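4.2 그리퍼 비교: 손가락을 바꾸면 손목 카메라도 바뀐다

처음에는 이 절을 한 문단으로 끝낼 생각이었다. 손가락 두 종류를 같은 팔에 끼워 보고 성공률을 비교하면 되는 줄 알았는데, 막상 해 보니 나를 제일 오래 붙잡은 건 손목 카메라 쪽이었다!

비교한 손가락은 두 가지다. 하나는 우리가 계속 써 오던 넓적한 주걱형이고(이하 Kodau형), 다른 하나는 Tài Diệp이 새로 깎아 준 좁은 집게형이다(이하 Iviseck형). 팔과 제어기는 그대로 두고 손가락만 갈아 끼웠다. 과제는 18가지, 원격조종으로 모은 시연은 모두 1,051개이고 이 중 695개가 Kodau형으로 모은 것이다. 수가 안 맞는 게 영 찜찜해서 학습할 때는 손가락별로 표본 비율을 똑같이 맞췄다.

잡는 힘만 놓고 보면 Kodau형이 편하다. 면이 넓으니 물체가 조금 비뚤게 들어와도 그냥 잡힌다. 조종하는 나도 덜 긴장하게 되고, 그래서인지 시연 길이도 짧았다. Iviseck형은 얇은 물체를 집어 올릴 때 확실히 좋았지만 접근 각도가 조금만 틀어져도 미끄러졌다(토요일 오후를 통째로 여기에 썼다).

문제는 시야다. 주걱형은 손목 영상의 아래쪽을 꽤 많이 차지하고, 정작 보고 싶은 곳은 두 손가락 틈으로 들여다봐야 한다. Oluwaseun Tijani는 손가락 영역을 아예 마스크로 지우자고 했는데, 나는 반대했다. 손가락 끝의 위치도 정책에는 꽤 쓸모 있는 단서라고 봤기 때문이다. 결국 둘 다 돌려 봤고, 마스크를 씌운 쪽은 과제 5가지에서 성공률이 떨어졌다. 나머지에서는 차이를 말하기 어려웠다.

배경도 신경이 쓰였다. 그림 3처럼 손목이 들린 자세에서는 작업물보다 벽 패널의 노란 피카츄 천과 알루미늄 레일이 훨씬 눈에 띄고, 왼쪽 위로는 다른 팔의 그리퍼까지 들어온다. 이런 영상만 보고 지금 어느 팔을 움직여야 할지 맞히라면 나도 자신이 없다. 그래서 모든 조건에서 관절 각도를 입력에 같이 넣었다.

그림 3. 주걱형 손가락 사이로 본 손목 카메라 영상. 레일 아래로 케이블이 보인다.

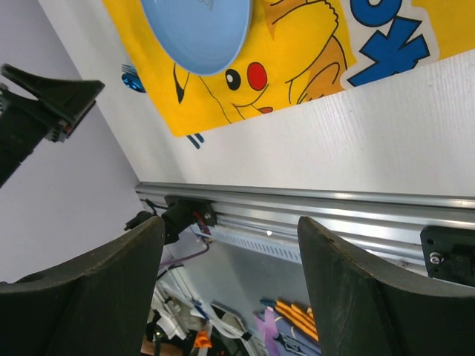 4.3 제어기 설정

제어기는 Mimthorpe의 기본 설정에서 출발했다. 그리퍼 닫힘 속도만 손가락별로 따로 잡았는데, Iviseck형은 기본값으로 닫으면 끝이 먼저 튀어서 속도를 낮췄다. 팔 쪽 이득은 끝까지 건드리지 않았다. 중간에 바꾸고 싶은 마음이 여러 번 들었지만 그러면 11월에 모은 시연을 다시 모아야 했다.

관련 글
손목 카메라 노출 고정과 정책 성능
양팔 원격조종에서 시연 길이 줄이기
3D 프린트 손가락의 마모 측정
Kodau형 그리퍼 조립 메모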